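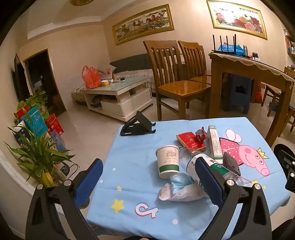 Hand-held jaws over a family table, with a paper cup and a water bottle to clear.

Last updated: Monday afternoon
206 shares | 33 comments

"My mum thinks I've been promoted to picking up rubbish," she tells me, and then laughs so hard she has to put her tea down.

She's been a house cleaner with Turkard since before the firm went anywhere near robots, and she asked me to leave her name out (her regulars read this site!). These days part of her week goes to a program called Yoon. Same job in a way, clearing people's tables, except she does it with a gripper she holds in her hand, and the recordings go towards teaching a machine to do it.

I wanted to know what the first day was like. "Slow! I could do a table like that with my eyes shut. With the jaws I felt like I had oven mitts on."

Bottles are all right, she says, once you learn to come at them from the side. Anything floppy is the pain. Face masks, wrappers, plastic bags, all the stuff a hand scoops up without you thinking about it. "You find out how much your fingers know. I'd never once thought about how I pick up a tissue."

The target is 180 clips a shift and she usually gets there, though her wrist lets her know about it by the end. The crew asked for longer breaks and got them. They also asked for a lighter gripper, and that one's still being talked about. 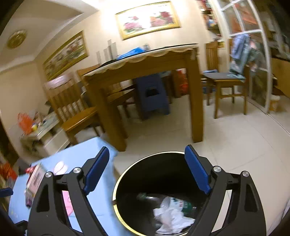 BANIA, 17 March 2025

The bin is where it all ends up, and she has opinions about bins. A wide one is a gift. "You open the jaws and let go. With a skinny one you're standing there like you're threading a needle."

So is she training her own replacement? I felt a bit rude asking, but she'd clearly been waiting for it. "Everyone at work asks that. Some of the girls won't touch Yoon and I don't blame them." Turkard has told staff there'll be no cuts before July, and she'd like to hear what comes after July, thanks very much.

What bothers her more is the quiet. Cleaning used to mean two of you in a house, having a yarn over the vacuum. On recording days she works by herself and nobody chats. The pay is better, and she'll say so to anyone, but she has kept her ordinary rounds on the other days and means to hang on to them.

"A machine can have the cups," she says. "I'm not giving it Mrs Next-Door's biscuits."

Comments

mopandglow: Wrist pain is no joke. Get the lighter one in writing.

vireck_local: Did a trial of this at my work. 200 clips a shift and no extra breaks, so she's doing better than we did.

teatowel: Would love a follow-up after July please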